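Home | Tickets | Knowledge base | Downloads | Sign in

Sorting policy puts red cube on wrong target when plates are stacked
Opened by Lụa Phan, 2025-06-24. Component: Kavia planner. Status: in progress

The task is to take the cubes from the metal tray and put each on the plate with the rim of its own colour. With the two plates side by side I have no complaint. With the plates stacked, blue on top, the planner still gives a target for red, and the target lies on the blue plate. I expected that it stops and asks.

Side by side in the first three, stacked in the last: 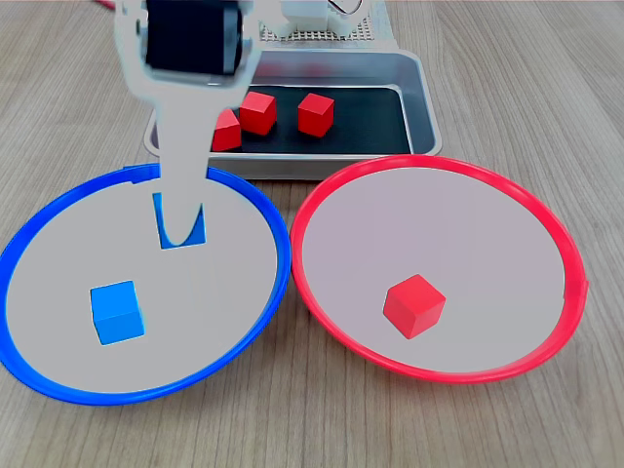
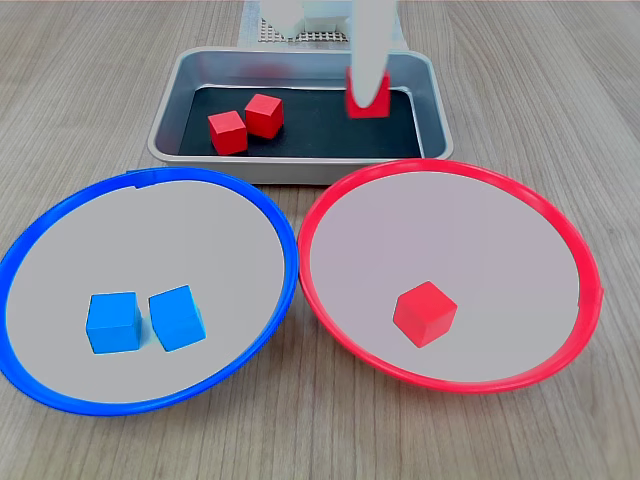
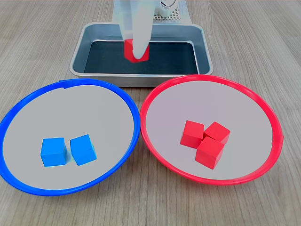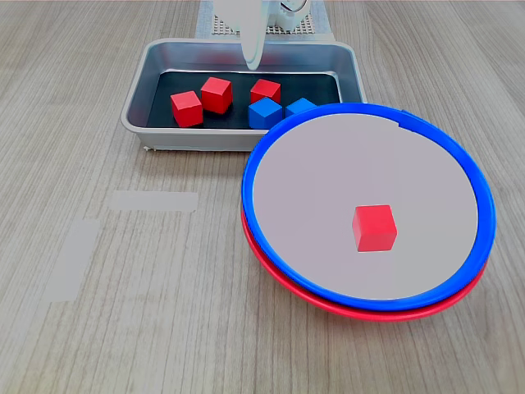

I have read the log of the stacked run. The detector returns two plates, red with score 17 and blue with score 86. The minimum score is 15, so red is accepted - only just. Both centres are then almost the same point, and the planner does not check for this.

What I tried:
- Minimum score raised to 20. Red is rejected, but the planner then uses the last known position, and this is worse.
- Cache cleared before the start. No change.
- Time limit set to 3,000 ms. No change.

I would like a check on the distance between targets before the first grasp. Please tell me if this belongs in the planner or in perception.

Comments (3)

Folke Fagerlund: Planner, please. Perception should report what it finds.

Pirmin Kaufmann: Same fault on our side with bowls. Can you attach the config?

Lụa Phan: Attached now. I will write the check on a branch.

Contact Werkamness support | © Werkamness | Back to top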